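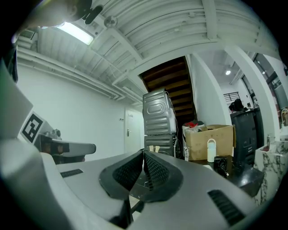 Screening room check, Saturday, doors at 6

I went through the hall before we let anyone in for the Flarkerau trailer night (yes, the new one, with the extra footage, and yes I squealed). My notes are under each item.

Exit signs lit: OK. The left one buzzes a bit during quiet scenes.

Aisles clear: OK now. Somebody had parked the cardboard Dillano standee right across the back row, cape and all, so I moved it to the lobby where he can glower at people buying popcorn.

Seats: 262 on the plan. Row F, seat 24 wobbles and is taped off. Please don't sit there, even for the villain reveal!

Projector cables taped down: FAIL, then OK. I redid the stretch by the stage myself.

Volume: OK after a fix. The explosion at the end of the teaser was way too loud, so I turned the whole thing down two notches.
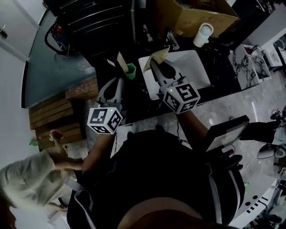

Idrisa Lukumay wrote back that two notches is too much, you lose the line on the rooftop completely, and could we try one. Fine, one it is, but I'm standing by the desk for the explosion.

Flash warning on the door: NOT DONE. The teaser has a long strobe bit in the middle, so this has to go up before we open. Imani Shirima has the tape.

Fire extinguisher by the booth: OK, tag in date.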